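Why Do Tablecloths Get Creases?

Reading time: 4 min

Search this site... Go

I love setting a table. My favorite part is shaking out the cloth -- whoosh! -- and watching it float down. But then I see it: a line running right across the flowers. Where did that come from?

Cloth is made of threads, and threads are made of tiny hairs called fibers. When you fold a cloth and put it away, the fibers on the fold get bent. Pile 4 more cloths on top and they get squashed too. After a few weeks in the drawer they sort of get used to being bent, and they stay that way when you open the cloth up again.
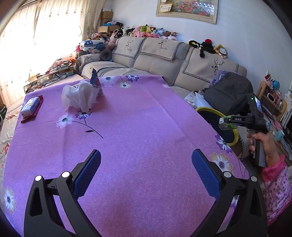
Some fibers are worse at this than others. Cotton and linen crease if you even look at them (well, nearly!). Polyester is springier, so it bounces back better. Lots of tablecloths mix the two.

So how do you get a crease out? Heat and a little water help the fibers let go of their bend. That's why irons puff steam. Irons get super hot, so that's a job for a grown-up. What you can do is spray a little water on the line, smooth it with your hands from the middle to the edge, and wait 40 minutes. I tried it on Sunday and my crease got a lot fainter.

Want another trick? Roll your cloth around a long cardboard tube. No folds, no lines!

Try it at home: fold one paper towel and one cotton sock, and put a heavy book on both overnight. Which one keeps its line in the morning?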